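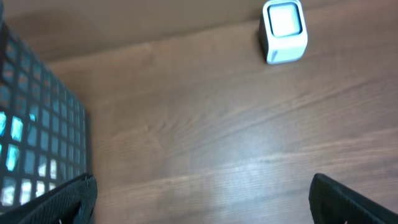 I went up to Dranduvstead in January to ask about crisp packets. Well, packets of all sorts, because the robotics group at Herkarar has spent the best part of a winter trying to get a pair of arms to pick up soft, crinkly, annoying things and put them in a basket, and I'd read their short report on the train and understood perhaps half of it. The researcher who met me (she's the lead on it, and asked to be left unnamed as the paper is still out for review) started with the table. "Look at the shine on that wood," she said. "You and I don't even notice it. From the gripper's point of view it's a big pale patch right between the fingers, and a pale packet lying in it more or less disappears." Then there's the side of the basket, all those little rectangular holes, which she says is about the busiest pattern you could choose to put next to a camera.

Their method is called Ramura, and I made her explain it three times. Each arm has a camera at the wrist and there's another one looking down on the whole table. Most set-ups, she told me, feed every view into the model all the time and hope it sorts itself out. Ramura makes it choose. At every step the model has to say how much it trusts each view before it's allowed to move anything, and during training it gets marked down for trusting a view that turned out to be useless.

"So it's a bit like asking a child which hand the sweet is in," I said, and she was kind about that. "A bit. Only we also ask how sure they are, and we keep a record."

The training examples come from people steering the arms by hand, which I was allowed to try and was dreadful at. You think you've got hold of the packet and you've got hold of a corner of it, and off it slides. She let me go on for much longer than was polite. 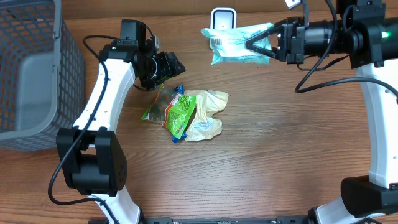
One arm with its gripper closed on a pouch, and two more packets in the middle of the table.

I asked why snacks. I was expecting something grand about warehouses, and she laughed. "They're cheap and they're horrible. A box has edges. A bag has whatever shape it had after the last time you touched it." Crumple one and the printing folds up with it, so a model that has learnt to look for a logo or a barcode is stuck. Some have a see-through window as well, so it gets whatever's inside mixed in with the outside. And two packets overlapping is the worst of the lot — from overhead they can look like one big packet, and the arm goes confidently for the middle of something that doesn't exist.

That overlap is where the result comes from. They ran 720 pick-ups with the usual all-views approach and 720 with Ramura, same packets, same table. The usual way failed 136 times. Ramura failed 24 times. I wrote both numbers down and then asked her to say them again in case I'd swapped them.

She wasn't as pleased as I'd have been. "It's one table. I'd like to see it on a white one, with different lights, before I get excited." A second group, over at Bălan, is going to repeat the whole thing on their own bench, and she seemed to be looking forward to it and dreading it in equal measure. She also pointed out that Ramura is slower. Choosing takes time, and there's a little hesitation before the gripper goes down that made me hold my breath every single time.

What did the failures have in common? That was my last proper question, and it got the longest answer. Nearly all of them came when the arm was already close in. By then the gripper's own fingers take up a good bit of the wrist view, the overhead camera has an arm in the way, and the model ends up trusting neither. "It does the sensible thing and stops," she said. "We count that as a failure. I've been arguing with myself about whether we should."

I asked which side was winning. She said to ask her again after Bălan. Then somebody needed the table, so we went and had a cup of tea and talked about the train times.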